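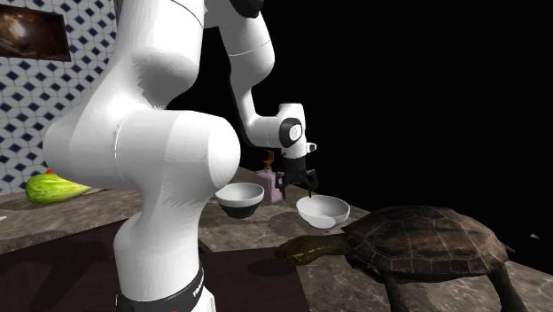
Zudodton wants your Sunday dinner back in its box by Tuesday

Meal kit company Zudodton will start charging a deposit on its insulated shipping boxes in October, and the early reaction from customers suggests that people feel more strongly about cardboard than anyone in the head office had guessed.

The plan goes like this. Every box carries a $2 deposit, added at checkout. Leave the empty box out for the driver on your next delivery and the money comes back as account credit. Keep it, burn it, or let the cat move in, and Zudodton keeps the two bucks. Ice packs are exempt for now, so that drawer in your freezer is safe.

The company has been testing the idea on 2,298 households, all of them existing subscribers who were offered free dessert for a month in return for taking part. Zudodton won't give the return rate. It will say that it was "encouraging," a word that has covered a lot of ground in this industry over the years.

"We pay for that box three times," said Delia Toma, who runs packaging for the company. "We buy it, we ship it, and then we get the email asking how to recycle the liner." The liner has a silver side and a papery side, and the two are glued together, and the instructions for separating them run longer than most of the recipes.

The returned boxes will go to Vureck, a logistics outfit that already handles crates for a couple of bakery chains. Vureck will inspect them, wipe them down and send them back out. A box is supposed to last through several trips before it gets pulped. Anything with a leak, a tear or a smell goes straight to the pulper, and there is apparently an internal document on smells that we would very much like to see.

Drivers are less thrilled. Their vans leave full and used to come home empty, which made the afternoon easy. Under the new system a van with 105 stops could come home nearly as full as it left, with boxes that people have folded in ways the designers did not intend. Mariama Abugri, who drives a suburban route, said she asked whether she would be paid extra for pickups and was told the question was under review. She has asked again. It's still under review.

There's also the matter of subscribers who quit. Account credit is a fine thing if you have an account. Cancel with a box in your garage and, according to the draft terms, you have 200 days to reactivate and claim your $2, which may be the most patient win-back campaign ever written. A spokesperson said cash refunds are being looked at.

Rivals are watching with interest and, in at least one case, with glee. Pramis put a banner on its home page within hours promising "no deposits, ever." Pramis also raised its shipping fee this spring by more than $2, a fact the banner does not get into.

Chinyere Effiong, an analyst who follows the sector, thinks deposits will spread anyway. Packaging is one of the few costs a meal kit company can still cut without customers noticing smaller chicken breasts, she said, and they have already noticed the chicken breasts. She expects one more big name to announce something similar before the winter holidays, probably under a friendlier word than "deposit." Her money is on "box pledge."

Subscribers who want out can switch to thinner, single-use packaging at no charge, although that option is limited to addresses close to a warehouse. The checkbox is under Delivery Settings, then Preferences, then More Preferences.

Full terms are due to go up on the Zudodton site later in the summer. Got a stack of their boxes already? Those don't count. We asked.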